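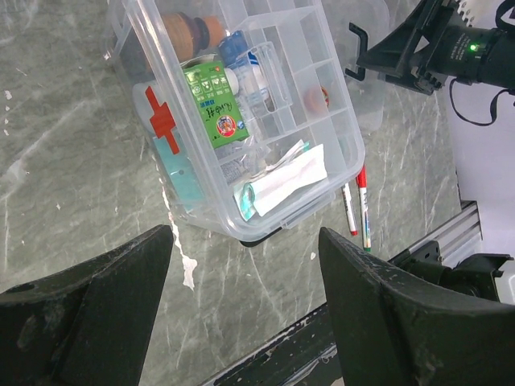
Gripper drops cartons after protective stop

Posted by Wumpini Korletey, 5 July 2019

Two-arm cell, Rullance controllers, parallel grippers with soft wedge fingers. The task is picking medicine cartons and small bottles out of a clear compartment box. After any protective stop the left gripper opens by itself when the stop is reset. The carton falls back into the box or onto the table. The right gripper holds. Force setting is 23 N on both. It happened on 7 of the last 9 resets. Firmware matches on both sides and I have swapped the fingers over - no change. Where should I look next?

Hunik

Probably the cable. Ours did odd things until we replaced it.

Akpalu

I doubt it is the cable if it only happens on reset. Check what the tool output does when power comes back. On these controllers each arm has its own start-up state for the gripper, and it is not copied across when you clone a program. If the left one is set to "initialise", it will run a full open stroke to find its zero. Set it to "hold last" and repeat the test with an empty carton.

Also look at error 106 in the log. If it appears before the stroke, the gripper lost supply during the stop and will need to reference again whatever you set. In that case the supply has to come from the side that stays live.

Until it is sorted, keep hands out of the box during reset. A finger moving without a command is a safety fault even at 23 N, and I would write it up as one.

Raltevis

Same fault here in November, and it was the start-up state. Check it again after every restore from backup, ours went back to the default.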